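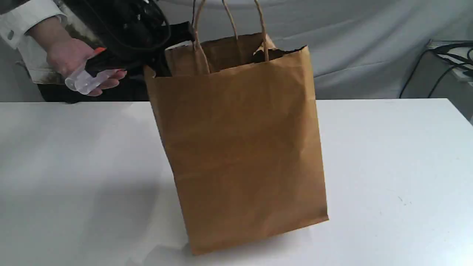
Leonardo Bassi commented: are you scoring a lift by the handles and a lift by the rim as the same thing? If so your success rate won't mean much.

## Wrist camera or fixed camera for paper bags?

I'm training a policy to pick up kraft bags by the twisted handles. I have 429 demonstrations, each with a fixed view and a wrist view. With both views as input it does worse than with the fixed view alone, and I expected the reverse. Same network, same number of steps. Should I drop the wrist camera?

Gwilym Rowlands

*Edit, in reply to Leonardo:* yes, I was counting both. I've split them now and the gap is still there.

### Answer 1

How many test runs per setting? Under 40 I wouldn't believe a gap either way. Also check the two streams are in sync. Ours were 2 frames out for most of a summer.

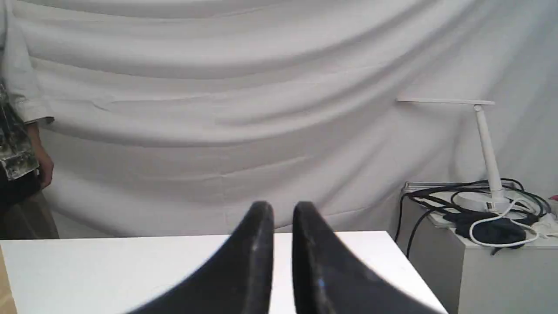

Drorarano, September

Adding my own result, as we tried the same comparison. Wrist view helped on boxes and did nothing for bags. No idea why. We use Triltik for logging, if that matters.

Aparecida Honorato

### Answer 2 (accepted)
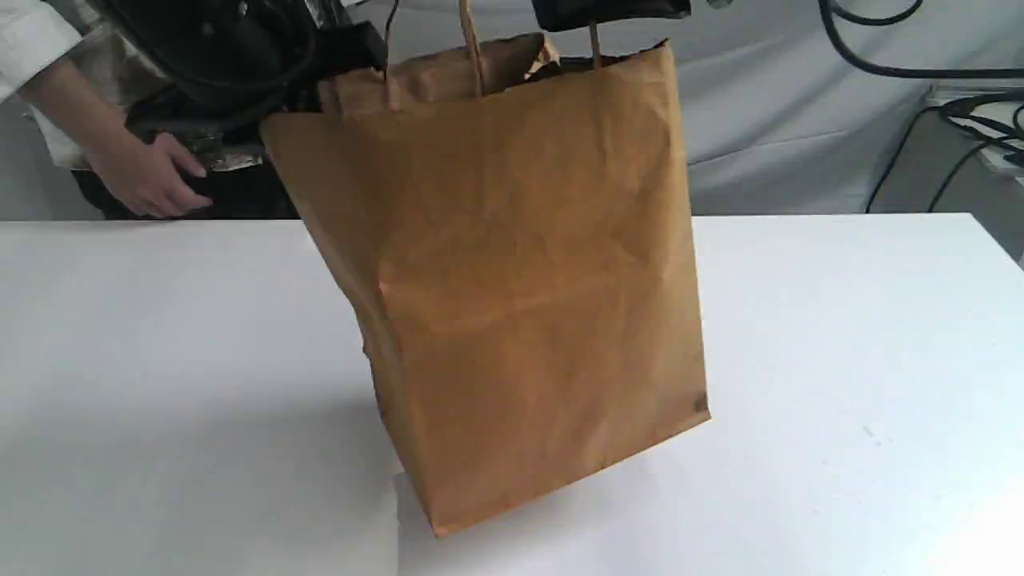

*Posted by Noemi Leone*

Don't drop it yet. A bag hung by its handles tilts, and the tilt is easy to read from the fixed view. The wrist view is good on the approach and poor once the paper is right up against the lens. If you give both views equal weight all the way through, the policy learns from a lot of frames with very little in them.
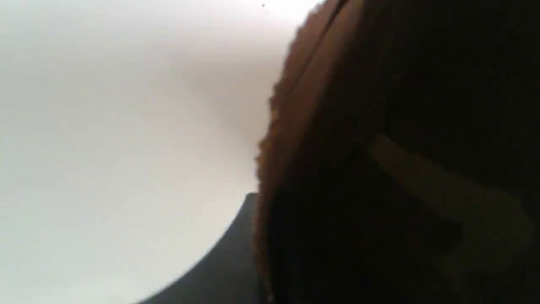

What worked for us was masking the wrist input whenever a simple sharpness score fell below a threshold. We set the threshold by hand on about 3,000 frames, then left it alone. Train with the mask on at random as well, or the policy will treat the mask itself as a signal to close the gripper.

Keep rim lifts as a separate label, as Leonardo says.

**Gwilym Rowlands:** Thanks, trying the mask tonight. Did you score sharpness on the full image or a crop?

**Noemi Leone:** Crop, the middle third.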